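Munshi two-arm sorting set, data card

Munshi is a set of 700 recorded episodes of two robot arms moving small objects between a table and a tray. It was collected in July for our work on grasp re-planning, where a policy is allowed to drop its first grasp choice partway through a reach. Of the episodes, 58 are held out for testing. The split is by object layout, so no test layout appears in training. 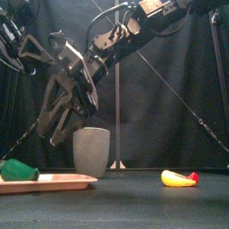 Each episode stores joint positions for both arms, gripper opening and video from a fixed camera. Object layouts are written by hand in layouts.csv, one row per episode. A layout can mix items already on the tray, like the green toy bell pepper, with items standing on the bare table, like the speckled cup and the yellow and red toy. The black table and dark backdrop make segmentation easy for bright objects and harder for parts of the arms, so check your masks near the grippers before training on them.

Results

We trained two policies with the same network and the same training episodes. Jidska re-plans during the reach. Sesport commits to its first grasp. In 316 trials on the robot, Jidska finished more layouts, mostly those where two objects were close together. On single-object layouts we saw no clear difference. Per-trial outcomes are in results/trials.csv.

Known problems

Gripper opening is logged as commanded, so it will not tell you whether an object was held. Joint positions and video have separate clocks; use align.py before pairing them.

Maintained by Abdul-Rahman Dramani and Eoin Fahy.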